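Search this site Enter keywords Go

Folding T-shirts for the Vallard shelves

Posted in: Store Room News, Clothing

The July intake at Brodach came to 1,061 T-shirts, and most of them are going on the narrow shelves at Vallard Street.
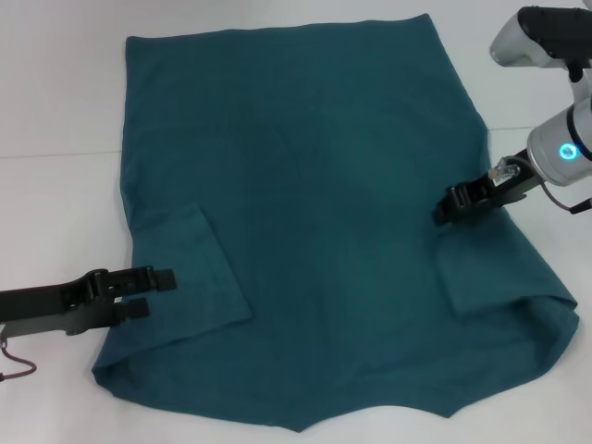 Those shelves are 11 inches deep, so a shirt folded in half and then in half again hangs over the front. Please use the flat fold for all adult sizes. Lay the shirt on a clear table and smooth the body with your palms. Fold both sleeves in over the body and press them flat. Bring each side in toward the middle, then fold up from the hem in thirds - the neckline should end up on top with the size label showing.

Stack by size first and color second. Keep stacks to 30 shirts or fewer, as taller ones lean and have to be redone. Shirts with stains or pulled seams go in the Osari bin by the door, unfolded.

Children's shirts are still rolled and go in the drawers. Long sleeves will be covered in the next newsletter.

Contact the store room | © Brodach Clothing Exchange | Back to top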